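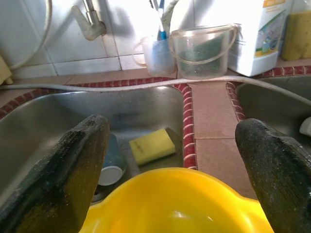

The Kitchen at Likside: Counter and Sinks

Likside is a rental house with a shared kitchen, and this page covers the wet side of it: the tiled counter, the two sinks and what is kept around them. The other pages in the gallery show the pantry, the laundry and the back porch. 

The counter was tiled well before the present owners bought the place. The large tiles are a pinkish beige, which changes a fair bit with the light, and the small dark red ones run along the front edge and around both sinks. The colour isn't to everyone's taste. We looked at replacing the lot and had a quote from Jaunzems, but the large tiles are sound and the money went to the roof. The red trim was regrouted instead. It took 3 evenings, and the kitchen was out of use for each of them.

Cleaning concentrate is bought in bulk and mixed at the counter. Follow the ratio on the product label and don't guess, as a strong mix leaves a film on the tiles and someone has to go over them again with plain water. 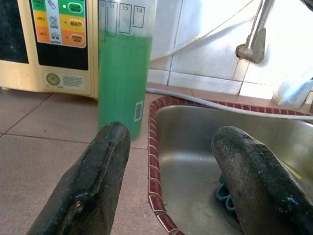
Green liquid in the mixing container, with the 1:5 and 1:8 boxes on the side.

Our usual order is Porkance multi-surface, stock number 749. It does the counter, the stovetop and the bathroom floors. One bottle lasts the house nearly 4 months. If you are the one who finishes it, write it on the list by the fridge.

The water ionizer stays at the back of the counter. Wipe the housing with a damp cloth only, and don't spray cleaner near the buttons. Drinking water goes into the jugs in the fridge, which are rinsed and refilled in the morning by whoever is up first.
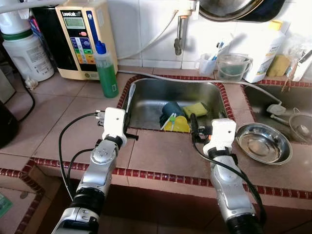
Dishes are done by hand. There is no dishwasher and no room for one without losing a cupboard. Mugs and cups can go in the left sink during the day, but they should be washed and put away by 9 p.m. so the basin is clear for breakfast. Sponges are for dishes only. Old toothbrushes are good for grout and for the groove around the drains, and there are usually a couple on the go.

Stainless steel marks easily in this area because the water is hard. A little vinegar on a cloth takes the spots off. Please don't use steel wool, which is how the older scratches got there.
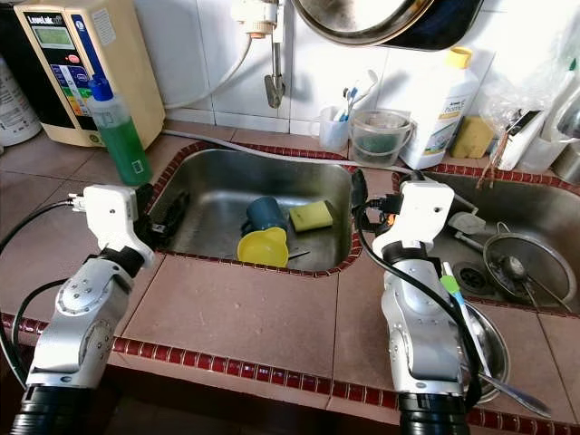 The right sink is the one for rinsing vegetables and draining pasta. Empty the strainer into the compost pail and give it a knock to clear the mesh. Spoons and other small things can sit in the round metal bowl until there are enough to wash together.

Funnels are shared between the kitchen and the laundry, so rinse them properly after pouring any cleaner. They hang on the hook inside the cupboard door under the sinks, with the spare cloths on the shelf below.

Next page: The pantry shelves, built by Bridometti
Previous page: Front hall and stairs
Back to all rooms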